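The Soup Clause

October, 7:40 a.m.
By Štefanec
Filed under Short Fiction

My aunt left me 12 percent of a soup company, which sounds better than it is. The company was called Favura, it made one kind of soup, and the soup was beet.

The other 88 percent went to my cousin, who had visited her every Sunday and let her win at cards. I had visited at Christmas and beaten her. I thought the split was generous.

The lawyer in Canham read the will aloud in a voice that suggested he charged extra for commas. There was a house, which went to the church. There was a piano, which went to whoever could get it down the stairs. Then he turned the page, took off his glasses, cleaned them, and put them back on.

"There is a condition," he said, "regarding lunch."

The condition was that both heirs eat the soup. One serving a day, every working day, for a full year, in the presence of a witness. If either of us missed a day, that person's share went to the other. If we both missed, the whole thing went to her sister in Trokach, who hated beets and would have shut the place down by dinnertime.

"Is that legal?" I asked.

"It's notarized," the lawyer said, and I noticed he hadn't answered.

My cousin was smiling. He loved that soup, or had said so every Sunday for nine years, and I could see him trying to remember which.

I should say something about the soup. It was not bad. People who wanted it to be bad were always a little let down. It tasted like a clean basement. My aunt had the recipe from her mother, who had it from a war, and she had changed nothing except the salt, which she took out in 1988 on the advice of a magazine. Sales fell by half. She said the ones who stayed were the ones worth having.

I worked at the county records office then, so my witness was my supervisor, a woman two years from retirement with strong feelings about smells. She signed the form every day at noon without looking at me. By the third week she had moved her desk. By the sixth she had moved mine.

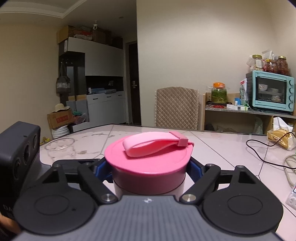

My cousin had it easier at first. He quit his job, took over the front office at Favura, and ate his soup at the head of a long table with the whole staff watching. The staff was four people. He sent me a message every day when he was done. It just said "Delicious." I sent back "Same." We hadn't been in touch this much since we were boys, and I can't say it brought us closer.

Around Thanksgiving the messages got shorter. "Good." Then "Fine." Then, on a Friday, only "Done."

I drove out to see him. The plant was a low brick building behind a tire store, and everything inside it was faintly pink, including the receptionist's calendar. My cousin was in my aunt's old chair. He had lost weight and gained a look I knew from the dentist's waiting room.

"How many do you think are out there?" he said.

"How many what?"

"Jars. Back stock." He pushed a sheet of paper at me. "2,214. We sold 600 last year. She'd been making more every month and putting them in the warehouse. Why would she do that?"

I said maybe she was planning for a rush.

"A rush," he said. He laughed for longer than I would have liked.

That was when he told me about the cards. He hadn't let her win. She had beaten him, every Sunday, for money, and he had kept going back to get even. At the time of her death he was down 800 dollars. As for the soup, she served it after the last hand, and he had praised it because he was eating at her table and owed her money.

"You were the one she liked," he said. "She told me. She said you were the only one in the family who'd win and take the cash."

I had taken the cash. I remembered it very well. It was eleven dollars and I bought a car magazine.

We sat there for a while. Somewhere behind the wall a machine was putting lids on things. It occurred to me that my aunt had spent her last year filling a warehouse with soup and writing a will that made two men eat it, and that she had probably enjoyed the writing more than most people enjoy a cruise.

"We could both stop," I said. "Same day. Let Trokach have it."

"And she closes it."

"And she closes it."

He looked out through the office window at his staff of four. One of them was eating a sandwich with her back to us, out of courtesy.

"I'd feel bad about the receptionist," he said.

So would I, as it happened. She had validated my parking, and there wasn't even a lot.

What we did in the end was read the will again, the two of us, slowly, at his kitchen table with a bottle of something that wasn't red. It took until one in the morning. The word was "serving." It didn't say bowl. It didn't say cup. It certainly didn't say anything about size. And on page four, under duties of the heirs, it said they could alter the recipe by unanimous vote.

We voted. Then my cousin got up, opened the cabinet over the stove, and took down the salt.

It was a different soup. I don't want to oversell it. It still tasted like a basement, but one where someone was having a party. I had a second spoonful without being legally required to, and he saw me do it and wrote down the time.

The lawyer called in the spring to say the sister in Trokach was contesting. She claimed that salted soup was not the soup described. There would be a hearing in Canham, and the judge wanted to taste both.

"Which one should I bring first?" my cousin asked me.

I told him the old one. Then I told him to bring a deck of cards, in case the wait was long, and eleven dollars, in small bills.

14 comments
37 shares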